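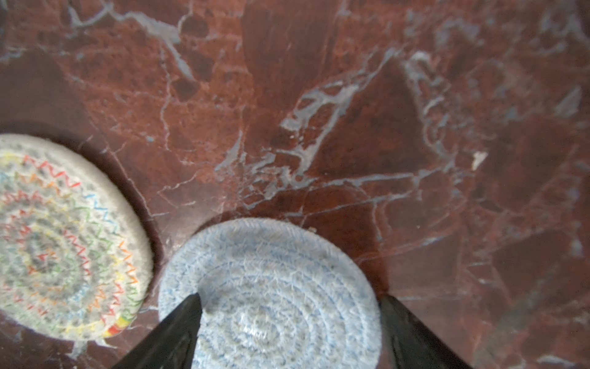 Two of the rope coasters on the red marble table

From: Perihan Altıntaş
To: Tea and Tables list
Subject: Re: Coasters, mugs and the marble

Hello all,

Thanks to Nevzat for setting out the questions. I've left his message at the bottom for anyone who joined this month. My answers are in a different order from his.

Coasters first. The rope ones with the coloured zigzag stitching are fine to use and I'd like us to keep them. They're thick and they don't scratch. The trouble with rope is that it soaks up a spill and then holds it against the stone, so if you knock tea over one, lift it straight away and wipe underneath. Don't put it back until it has dried right through. They can go in a cool hand wash with a drop of washing-up liquid, reshaped flat on a towel. Please don't tumble dry them. I did that with a set at home and they came out like bowls.

Cork is better for anything small that gets left standing. It doesn't wash as well, but a wipe with a damp cloth is normally enough.

On the stone itself: marble doesn't like anything acidic. Lemon, vinegar, cola, most limescale sprays and some of the bathroom cleaners will leave a dull patch, and the patch is in the surface, so no amount of wiping will shift it. Coffee is mildly acidic as well. Use warm water with a little pH-neutral soap, then a second cloth with plain water, then dry it. The Calar bottle under the sink is the right one. The Fontana spray is for the taps only and I've moved it to the other cupboard.

Washington asked about the price of having the top repolished. The one quote we have is for 3,899, including VAT, and it would put the table out of use while the work was done. I don't think we need it. There are some dull rings if you get down and look across the surface towards the light, but the pattern is so busy that they don't show from a chair. If we do ever try a small area ourselves, it would be wet and very fine, nothing coarser than 800 grit, and I would want someone who has done it before.

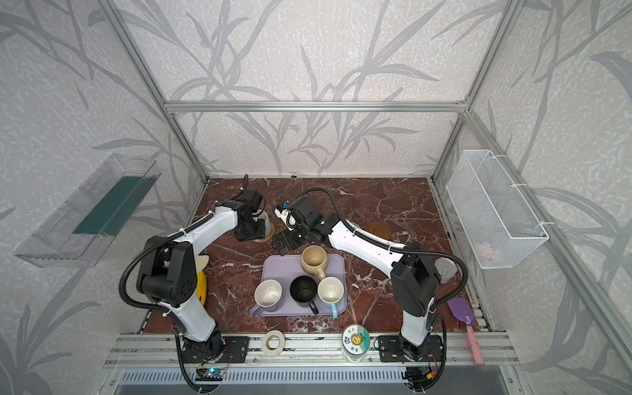
Brirniteck – Workplace Services – Tea and Tables

Now the mugs. The lavender tray is staying. It keeps the bottoms of the mugs off the stone, and it can be picked up in one go when the table needs wiping. Two requests about it. Keep the mugs on the flat of the tray, and mind the handles that stick out over the edge when you carry it through the doorway. Four mugs is enough for that tray. If there's a fifth, carry it separately.

The beige mug is stained brown inside. Bicarbonate of soda made into a paste, left for ten minutes and rubbed with a soft cloth, will usually deal with tea and coffee marks. Do it in the sink. If it doesn't work, let me know and I'll try a denture tablet overnight. I would sooner not throw a sound mug away over the colour of the inside.

Recep has offered to order more cork coasters to go with the one we've got out. I've said yes, but plain ones, please, with no printing on the underside. The dye came off the last printed lot.

Nevzat's last point, about felt pads under the tray: I'm in two minds. They would stop it sliding, but they also get damp. Could anyone who has used them on stone reply to the list?

Perihan

Nevzat Özkan wrote:

> Dear all,
>
> A few things on the marble table before December, when it will get
> more use.
>
> 1. Are the rope coasters doing any good, or should we go over to
> cork altogether? Myung-ja likes the rope ones and so do I, but I
> found one damp underneath.
>
> 2. Which cleaner are we meant to use? There are two in the
> cupboard – I have been using the Fontana and now wonder if that
> was wrong.
>
> 3. Washington wants to know what a repolish would cost.
>
> 4. The mugs. Can we agree that they live on the tray? One of them
> could do with a proper clean inside.
>
> 5. Would felt pads under the tray help?
>
> Regards,
> Nevzat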